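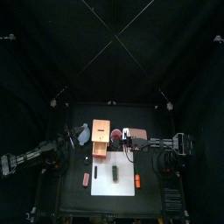
Bench check before the second round of the gripper comparison, two-arm cell, Okstead lab. Checked by Dulce Nava on Thursday, July 25, 2019. The arms stay as they were in round one, and the only parts that change today are the fingers and the finger mounts. The item set is the usual one: the wooden box with its drawer, the red cup, the pink box, the white board and the small things that lie near it. The left side is checked with the light-blue item in the gripper, and the right side is checked over the cup and pink box, where the cable bundle hangs down toward the board. Each line below is marked OK, FIX or HOLD. FIX means it can be done between runs. HOLD means no powered motion until it is cleared.

Grippers under comparison: Kovalchuk thin finger, Trostix wide finger.
Controller: Zekard, same unit for both.
Planned runs: 72 per gripper.

SECTION A – ENCLOSURE AND TABLE

A1. Table frame bolted tight at all corners. OK
Comment: Checked with the long hex key. Front left took a quarter turn. Recheck after lunch.

A2. Fabric clear of arm travel on all sides. OK
Comment: Jogged both arms to their outer limits at slow speed. No contact.

A3. Ceiling wires tight, no sag. OK
Comment: They cross where they should. Do not hang anything from them. I took a cable tie off one last week.

A4. Floor clear behind both arm bases. FIX
Comment: Power strip on the right side was in the walkway. Moved under the table. It needs a proper clip.

SECTION B – ARMS AND BASES

B1. Base bolts at torque, left and right. OK

B2. Base lights red with drives enabled, both sides. OK
Comment: Red is the normal enabled color on these bases. The old version of this sheet said "no red lights" and two people stopped work over it. Please throw out any old copies.

B3. Joint play by hand, power off. OK left, FIX right
Comment: Slight knock at the right wrist. Same as last month, not worse by feel. I want it measured before the Trostix runs start. The wide finger is heavier, and any play there will end up in the placement numbers and look like a gripper fault.

B4. Arm-to-arm clearance at closest programmed point. OK
Comment: Limit is 90 mm. The closest pose is when both go for the middle of the table. Ran it at low speed in both orders, left first and then right first.

B5. Soft limits loaded after controller restart. OK
Comment: Read them back off the Zekard screen. Do not trust the "loaded" message alone.

SECTION C – GRIPPERS AND FINGERS

C1. Finger screws tight, thread lock applied. OK

C2. Finger tips free of chips and burrs. FIX
Comment: One Kovalchuk spare has a nick on the inside edge. Bagged and tagged, not to be used. There is one good spare left, so order more.

C3. Grip force set to the same value for both finger types. OK
Comment: Set by gauge at the tip. The force number on the controller does not account for finger length and reads high on the longer one. Use the gauge every time fingers are swapped.

C4. Holds item for two minutes with drives on, arm still. OK for Kovalchuk
Comment: Trostix not tested yet. Do this before its first run and write the result next to this line.

C5. Behavior on power loss. HOLD for Trostix
Comment: Kovalchuk stays closed. The Trostix paperwork says it opens, but the one we have on the shelf may be set up differently. Test with a soft item, low over the table, one person at the stop button. Nothing else in section C matters until this is done.

SECTION D – CABLES

D1. Strain relief at both wrists. OK left, FIX right
Comment: Right side bundle has too much slack below the gripper. When the arm comes in low it could drag over the board and push small items around. In round one we had several runs marked as bumped items, and I think some of those were the cable. Shorten the loop and add a second tie further back on the linkage, then turn the wrist through its full range by hand before power.

D2. Connectors seated and locked. OK

D3. No wear at bend points. OK
Comment: Shiny spot on the left outer jacket, no wire showing. Watch it.

SECTION E – ITEMS AND LAYOUT

E1. Drawer slides without sticking. OK
Comment: It comes all the way out if pulled past the end. There is no stop inside. Either is fine for the task, but score both grippers by the same rule.

E2. Board flat, corners down. OK

E3. Small items set by hand within the allowed area. OK
Comment: Keep the marker off the board at the start of each run. Round one notes are not clear on this.

SECTION F – STOPS AND PEOPLE

F1. Stop button tested from both sides. OK
Comment: Both arms stop together. Tested 2 times per side.

F2. Hands out of the enclosure before enable – spoken call used. OK

F3. Log number written on the sheet. OK
Comment: Log 606.

OPEN ITEMS
C5 must be cleared before any Trostix run. D1 before any run on the right arm. B3 measured and written down. A4 and C2 when there is time. Kovalchuk runs on the left arm can go ahead today.

Signed: D. Nava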